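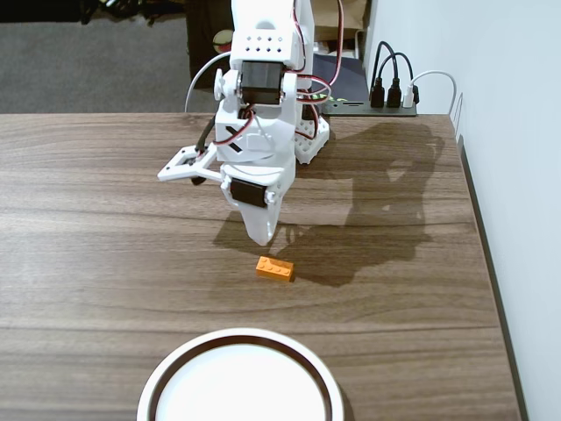 Vermeulen will close its Oveck furniture finishing line in December and move the work to Vustivia, the company said on September 5, 2019. The line treats 419 tabletops a month with a hardwax oil. Brown wooden tops with a streaked, horizontal grain are sanded along the grain before coating, and each receives 2 coats. The Vustivia plant will use the same oil and a shorter curing schedule.

The transfer affects 150 jobs. Plant manager Ailbhe Phelan said staff may apply for posts at the new site. Orders placed before the closure will ship from Oveck.

Reading time: 2 min

Related
Enitz raises prices on oak veneer
Sawmill output flat in second quarter
New labeling rules for wood finishes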